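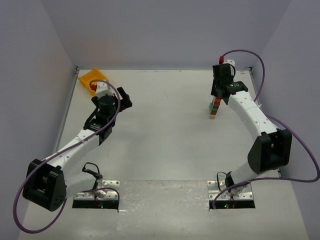 Figura 1. Mesa blanca con paredes grises.

Envases pequeños y grandes promesas: qué dice una caja antes de abrirse
Trabajo final de Comunicación y Consumo, 6 jun 2020

Elegimos el tema porque parecía corto. Fue un error de cálculo que pagamos desde octubre.

La pregunta era sencilla: ¿cuánto lee la gente en un envase antes de comprarlo? Repartimos 200 cuestionarios en el mercado de Nassar, y 100 volvieron contestados. Uno traía además una lista de la compra bastante completa, que no hemos tabulado.

Comparamos dos marcas locales de infusiones. Dretance llena cada cara de texto y promete serenidad en 6 idiomas. Skakix pone un dibujo y se calla. Los encuestados dijeron fiarse más de la primera y confesaron, dos preguntas después, comprar la segunda.

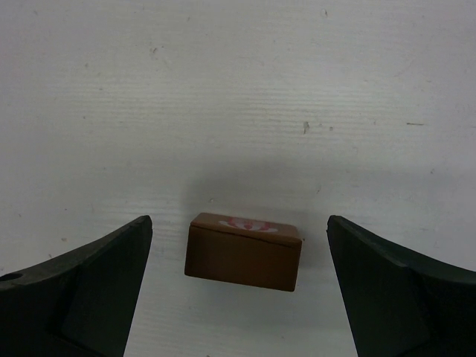
Figura 2. Caja marrón con un gráfico rojo y blanco rosado en la cara superior.

El precio tampoco aclaró gran cosa. En la tienda Etov, la caja cara se describía como «artesana» y la barata como «tradicional», palabras que ningún encuestado supo distinguir, ni nosotros tampoco.

Limitaciones: preguntamos un sábado de lluvia y a gente con prisa. La pregunta cuatro estaba mal redactada y la hemos retirado del análisis, aunque era la favorita del grupo.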